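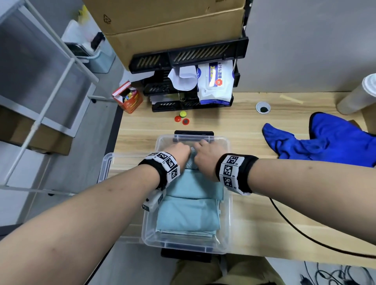
Linen Bin Inspection – Folded Cloth Storage, Desk Stations
Site: Killbridge, upper workroom
Inspected: Tue 29 March
Inspector: Ese Isah
Form 1103

Scope: clear plastic bins with latch handles, the cloths stored in them, and the desk surface within reach of the bin. Floor shelving is on a separate form. Mark each line OK, ACTION or N/A and write a comment where the mark is not OK.

1. Bin

1.1 Walls free of cracks, including along the ridges. OK.
1.2 Latch handles move freely and sit flush when closed. ACTION. Black handle on one short side is stiff. Do not lever it with scissors. Replacement requested from Uzor.
1.3 Bin stands flat, with the handle clear of the desk edge. ACTION. The near handle was sitting partly below the edge of the desk. Move the bin back before pressing the stack down.
1.4 Lid stored flat when not in use. ACTION. A clear lid or tray was leaning against the left side of the bin. Lay it flat on the shelf.
1.5 Inside wiped and dry before loading. OK per station log.

2. Contents

2.1 One cloth type per bin. OK. Light blue folded cloths only. Shade varies from pale aqua to a grayer blue. Accepted – shade is not a sorting criterion at this site.
2.2 Cloths folded, edges stacked in layers. OK.
2.3 Stack below rim after pressing with both hands. Lid must close without force. OK on second attempt, after one cloth was taken out.
2.4 No loose cloths left on the desk. ACTION. Crumpled royal-blue cloth with a darker bound edge at the right side. It does not belong in this bin. Fold and return to the Skistier shelf.

3. Desk surface

3.1 Cables routed through the grommet. ACTION. A black cable crosses the right part of the desk and drops toward the floor, where there is a tangle of black wires. Route and tie.
3.2 No tape residue. ACTION. Strip of tape on the wood between the grommet and the white container. Peel slowly, along the grain.
3.3 Magnets and other small hard items kept out of the folding area. ACTION. Three round magnets near the far edge, in front of the bin. Move to the board. A magnet folded into a cloth will mark the dryer drum.
3.4 Small-item boxes closed. ACTION. Red and white cardboard box on the left is open.

4. Wipes and paper

4.1 Alcohol wipes at station, pack sealed after use. OK. Pack of 75% wipes is in the black organizer. Seal checked by hand.
4.2 Wipes not stored above 37 °C or next to a heater. OK.
4.3 Paper on a lower tier only. OK.

Result: pass with actions. Items 1.3, 2.4 and 3.1 to be closed before the next shift. The remainder by the October round.

Comments (3)

Olumide Ugwu
Item 2.3 should give a limit. "Without force" is read differently by every shift. Our other site uses a gap of 4 mm below the rim.

Ese Isah
Agreed, I will put the gap in the next revision. The latch on 1.2 is the same part as last time.

Olumide Ugwu
3.1 closed. Cable tied and taken down through the grommet.

Standolance Facilities Forms | Contact the forms desk | Copyright Standolance | Back to top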